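Bench notebook, Monday, Jarman room

Came in at 8:30 meaning to finish the Haltel write-up and spent the first hour on housekeeping instead (no regrets!). I've been grumbling at the big black panel for weeks, every time the ceiling light catches it and I end up squinting round it to read my own notes. So I finally went over to have a proper look at the surface with the lights on.

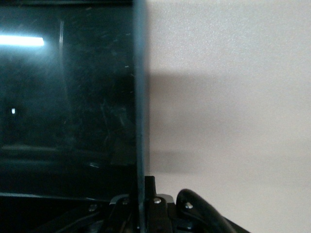

Black panel against the wall. Scratches, dust, smudges.

The fine scratches I can live with. The dust and smudges I can't, so I've put microfiber cloths on the Finville order, catalog item 802, pack of 28. Please don't use the blue paper towels on anything glossy, they're fine for the floor and that's it. I also want to try turning off the one tube nearest that wall in the afternoons and see if anybody misses it.

On to the fruit. The plan for this week is still sorting into the open black bin, fruit laid out loose beside it on the brown tabletop, and I'm very happy with how the colors sit together. Yellow banana on brown is lovely and clear. The plum is the one I go back and forth on, being so small and dark and shiny, and I'd like to try it next to something pale before I decide whether it stays in the set. 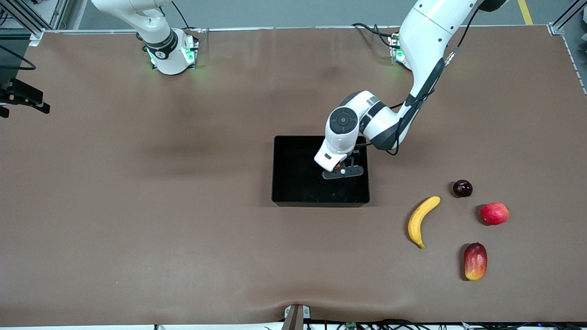
The bin is a keeper, though. I like that it's black all through, and it sits nice and square on the table, so I'm going to put little tape corners down to make it easy to get back to the same spot after wiping. Remember to write the layout number on the sheet BEFORE moving anything (me included, I forgot twice last week).

Still to do: label the spare bins, send the Trerarcombe people our fruit list, and work out whether the budget line of 600 covers a second set for them as well. I think it does if we skip the fancy storage crates. Cloths should be in by Thursday's delivery, panel gets done then.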